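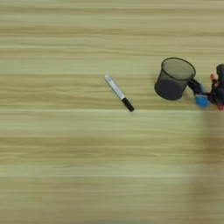
**WORKSPACE & STATIONERY NEWS**

**Driltside Opens Its Doors Again With a Shared Work Table Plan and a Pen for Every Seat**

DRILTSIDE, April 5, 2021 -- Wiltari, the maker of desk goods and small furnishings for homes, schools and shared offices, is very happy to announce that its Clear Table program is now up and running at the Driltside work hall, where members have been coming back to their seats little by little over the past several weeks and where, we are pleased to say, the coffee is as strong as anyone remembered.

The program is a simple one, and we are fond of it for that. Every shared table at Driltside now gets a pale, wood-grained top, a black mesh cup for pens, and a marker with a white barrel and a black cap. Members are welcome to bring whatever else they like for the day (laptops, sketchbooks, knitting, a lunch that smells better than everyone else's), and at the end of the day they take it home with them again. The cup and the marker stay.

Wiltari first tried the idea in February, on 6 tables near the front windows. The hall had asked for help with a problem that will be familiar to anyone who has shared a desk: by midafternoon the tables were covered with things that belonged to no one in particular, and there was never a working marker when the whiteboard needed one. Trays were tried, and then drawers, and the drawers filled up with takeout menus and dead batteries inside a week. What people kept asking for was a cup they could see into and reach without getting up, so that is what the program was built around.

"We tested a good many pen cups before settling on this one, including a very handsome ceramic cup that we were all a little in love with," the Wiltari product team said. "The mesh won out in the end. It weighs very little, it doesn't collect crumbs at the bottom the way a solid cup does, and you can tell at a glance whether there is anything in it. We still have the ceramic one in our own office, and it is full of paper clips."

The marker took longer to choose than the cup did. Driltside members write on whiteboards, on moving boxes, on the labels of jars in the shared fridge, and (more often than the hall would like) on masking tape stuck to the backs of chairs. The team wanted a plain marker that felt comfortable in the hand for all of these jobs, with a cap dark enough to stand out against a light tabletop. A white marker with a white cap was part of the February trial, and several of those caps have yet to be found.

As for the tabletops, members were invited to look at sample boards during the trial and leave their comments on a sheet by the door. The pale finish with the long, soft bands of tan and cream was the clear favorite. People said it made the hall feel brighter on gray mornings, and one comment, written in very large letters, said only "like the beach." A darker board had its loyal supporters too, and it will be used for the counter beside the kitchen.

Since the trial ended, the program has been extended to the whole of the main floor. Wiltari has supplied 3863 items to the hall in all, counting cups, markers, refills and the felt pads that go under the table legs, and the last delivery was unpacked over a long and cheerful evening with the help of members who stayed on for pizza. The floor now seats over 7 dozen people at full use, though the hall is keeping to a smaller number for the time being and has spaced the chairs to match.

**How it works for members**

There is very little to learn. Members pick any open seat when they arrive. Before leaving, they cap the marker, drop it in the mesh cup, and wipe down the tabletop with one of the cloths kept at the end of each row. Markers that have run dry go into the return box at the front desk, where they can be swapped for a fresh one at no charge. The hall opens at 7 in the morning on weekdays, and members who would like to set up a table for a group should call the front desk the day before.

Pant, the print and paper shop on the ground floor of the same building, is joining in by offering blank labels and notepads in a size that fits neatly beside the cup. The notepads are made from trimmings left over from the shop's larger jobs, so the colors change from one week to the next, and regulars have already begun asking for the green ones.

**Coming next**

Wiltari and Driltside are now working on a similar setup for the reading room at Dranden, which has older tables and a good deal less light. New tabletops are being cut for it, and visitors to Dranden can see the sample boards in the entry hall and leave their comments, in letters of any size.

**About Wiltari**

Wiltari makes desk goods and small furnishings for places where people work side by side. Its products are sold through independent stationers and directly to schools, libraries and shared offices.

**Press contact**

Wiltari Press Office, care of the Driltside front desk. Samples of the mesh cup and the marker are available to reporters on request.

###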